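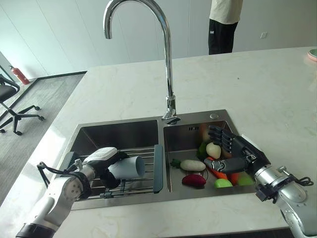
A **kitchen sink** is a basin used for washing dishes and preparing food. Most are fed by hot and cold taps and drain through a trap, a bend of pipe that holds water and keeps sewer gas out of the room.

## History

Stone sinks were common in older houses and often emptied straight through the wall. In Brurkov, piped water reached the old town in May, 1 street at a time, and 142 homes were joined to the main in the first year. Glazed fireclay later replaced stone.

## Materials

Stainless steel is light and resists stains. Fireclay is heavier and can chip.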